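Unit 7: Recording Demonstrations
Course notes, Prirnitz Robotics Workshop

These notes go with the second lab. Read them before you pick up the equipment.

Ways to show a robot a task

We use 3 methods in this course. In kinesthetic teaching you hold the arm and move it through the task while it logs joint angles. In teleoperation you stay at the Pavo station and drive the arm remotely. With hand-held grippers you do the task yourself, and the tool records its own path and finger opening. No arm is present.

Kinesthetic teaching is the easiest to learn, but your hands often block the camera. Teleoperation gives data that matches the robot exactly. It is slow, and new operators tend to stop and start a lot. Hand-held recording is faster and can be done in ordinary rooms, but you can make motions the arm can't follow. Check reach and wrist angle when you replay.

Recording rules

Start and end each demonstration with the fingers open. Keep the object in view during the approach. If you drop something, finish the attempt and mark it as failed. Do not delete it. Each group turns in 64 demonstrations, split evenly between 2 operators.

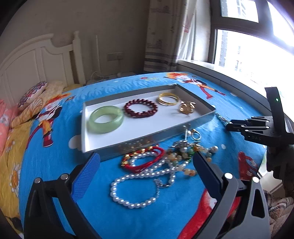 Sorting small items into a tray is harder to demonstrate than most block tasks. The goal is easy to state, but the order of picks changes what the robot sees next. Necklaces add to this. A long pearl strand with a red string bracelet lying over it should be treated as two picks, bracelet first, and the strand should be lifted slowly so you can see whether anything comes with it. Small rings need a narrow approach and a nearly closed grip. With bangles, decide on the grasp point ahead of time and use it for the whole set.

For next time: read the Lundgren handout on time alignment and bring one failed demonstration to discuss.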